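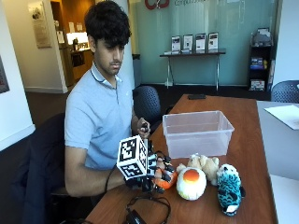 Anyone following the Kudera bond hearing?

hfairweather
The judge let him out on bond again this morning, same amount as before with an ankle monitor added. That's the third time he's been in front of that court since January. The charge is breaking into storage units out on Kerslake Road. I rent one there, so I have an opinion, but I'd like to hear from people who know how this works.

f_navarrete
I did bail paperwork for 12 years in the next county over. Bond is there to make sure he comes back to court. He has come back every time, so the judge didn't have much to hold him on. The monitor is the new part and it's a fairly strict one.

costigan_a
He was arrested near Wallel Street while he was out on the first bond. How is that not enough to hold him?

f_navarrete
That arrest was for driving on a suspended license. The prosecutor could have asked to revoke and didn't. Read the minutes, they're on the clerk's page under case 609.
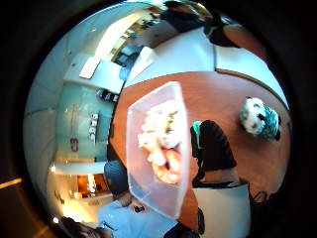
costigan_a
Okay, I read them. The prosecutor asked for more time to get the lock records from Skemitz, and the defense didn't object. Nothing in there about the people who lost property. I had a unit on the back row. What they took was tools and a generator. I filled out the victim statement form and mailed it and haven't heard a word.

mereana_ngata
Call the victim services desk at the county attorney's office and ask if you're on the notice list. The form alone doesn't always put you on it. I found that out after my car was stolen – I missed two hearings before anyone told me.

hfairweather
Thanks, I'll do the same. Does anyone know if restitution covers the insurance deductible? Mine was $200.

mereana_ngata
It can, if he's convicted and you have the receipt or the letter from the insurer. Send copies and keep the originals.

ppomare
I'll say what I said in the last thread. He hasn't been convicted of anything. Half of this board had him guilty the day the mugshot went up.

costigan_a
I didn't say he was guilty. I asked why he was out.

ppomare
Fair enough. Others did.

f_navarrete
Next date is the preliminary hearing, 9 a.m., upstairs courtroom. It's open to the public if anybody wants to go.
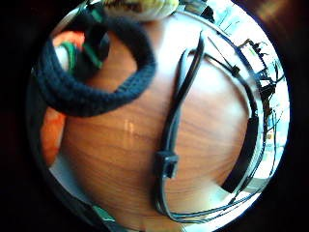
More in Courts & Crime

Storage lot gate code – has yours been changed?
Last reply by mereana_ngata

Jury duty parking, where do you go now
Last reply by ppomare

Clerk's office closing early
Last reply by hfairweather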